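Shared office table, the big cloud-shaped one — keep or go back to desks?
Forum: Small Offices & Shared Workspaces > Furniture and Layout
Page 1 of 1

perholm_dragica
Original poster

Hi all, long time reader, hardly ever post. I run a small office in Munport, five of us, and when we moved into the new unit we did the thing I swore I'd never do and bought one big table for everybody. It's light wood, honey colored, and it has this wobbly outline like a cloud in a kid's drawing. It stands on round white feet in front of the big window. I love it. I'm also going a little nuts.

The trouble is stuff. With a desk, your stuff has a corner. With a cloud there aren't any corners, so things drift. A magazine gets put down in the middle, then a can, then somebody leaves a booklet open next to it and it all kind of belongs to no one. Pens collect by the edge. I clear it in the evening and by ten in the morning it's back. Tell me how you all handle this before I start labeling people's mugs. 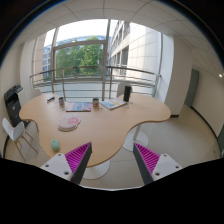
Reply 1
lamptey_lane

Oh I want that table!! Sorry, not helpful. But what a shape.

My two cents, that's not a messy table. I was expecting piles. You've got a mug, some reading and some pens on it, and a lot of bare wood. Ours at work has a toaster on it. I'd put one tray down for the small stuff and leave everybody alone about the rest.

Reply 2
sorin_m

I'm going to disagree with lane. It's light now, sure, but the layout of it worries me. Things are sitting all over the top, left lobe, middle, far right, and each one takes a little territory with it. Nobody can spread out a large drawing without moving somebody's magazine first. I had a shared table for years and the amount of stuff was never the issue. It was how spread out the stuff was.

What worked for us: one strip down the center is common ground, and the edges are for people. Anything left on an edge at the end of the day goes to the center. Anything in the center for a week goes on the shelf.

— Sorin Mladenović, if anybody remembers me from the chair thread

Reply 3
perholm_dragica
Original poster

I remember the chair thread, Sorin, I bought the chair!

OK the center strip is interesting, except a cloud doesn't have much of a strip. It has bulges. Could it be one bulge? We have a lobe on the right that sits over its own foot and people tend to avoid it, no idea why. The tall black thing lives over there and that's plenty of company for it I guess.

Reply 4
urgate_attic

People avoid the end lobe because there's nowhere good for your knees with the pedestal. Sit there for an hour and you'll see. Make that your dump lobe and be happy.

Also, what did you pay, if you don't mind? I got a quote of 2745 for something like this from a shop over in Urgate and nearly fell off my stool.

Reply 5
perholm_dragica
Original poster

1353, used, from an architect's office that was closing down. Delivery was another 40 and two very sweaty guys who couldn't work out which way round it goes through a door. (Neither way. The top had to come off.)

Reply 6
urgate_attic

I hate you. Congratulations.

Reply 7
lamptey_lane

Ha! OK so a real question. Do you all use laptops on it, or is anybody plugging in monitors? That's where our table fell apart. The cables ran across everybody's lap.

Reply 8
perholm_dragica
Original poster

Laptops only, and they go home with people at night. No monitors, I put my foot down on that one. The one thing I gave in on was mice. Half of us can't stand a trackpad, so there's a mouse and pad that stay put, and whoever sits there gets it. It's the sage green one with the green scroll wheel, and the pad is the pale pink one with the goofy coral character on it, big round white eyes. I offered to replace the pad with something plain and there was almost a revolt, so the character stays.
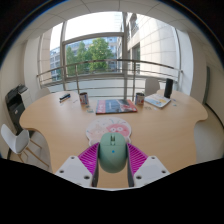 It does make that spot the popular one. First person in takes it, and then the rest of us grumble and pick somewhere else. I did wonder if I should get four more sets so every seat has the same thing, but then I've got five mice and five pads lying around a table I'm trying to keep clear. So for now it's one, and if you want your own you bring it in your bag.

Reply 9
sorin_m

One set is right. Five sets and you've reinvented desks, only round.

I'd still push you on the reading material though. Magazines and booklets are the worst for a shared top because they look like they're allowed to be there. Closed or open, they go on a rack by the window wall. Not ON the window sill, they curl up and fade.

Reply 10
lamptey_lane

See, I think that's sad. Having something open on the table is how I end up reading it! We had a catalog lying around all of September and three people found lamps in it. If you rack it, it's dead.

Reply 11
sorin_m

Then you have a reading table. Dragica wants a working table.

Reply 12
perholm_dragica
Original poster

Dragica wants both, ha. I'm going to try the dump lobe first, with a tray for the pens and the tiny bits. The reading can stay in the middle but only one or two things at a time, and I'll swap them when I water the plants at home and remember it's that day again. The rack I'll think about.

Any tips on the wood itself? I've been wiping it with a damp cloth and then a dry one, and I make people use coasters, with mixed results.

Reply 13
urgate_attic

Damp then dry is fine. Find out if it's oiled or lacquered before you put anything else on it. Put one drop of water somewhere that doesn't show, like the underside, and wait ten minutes. If it darkens it's probably oiled and you'll want to re-oil now and then. If it just sits there in a bead, leave it alone and keep wiping.

Felt dots under anything metal, too. Cans leave rings.

Reply 14
perholm_dragica
Original poster

Doing the drop test tomorrow morning before the others get in. Will report back — and yes urgate, if I ever sell it you get first call.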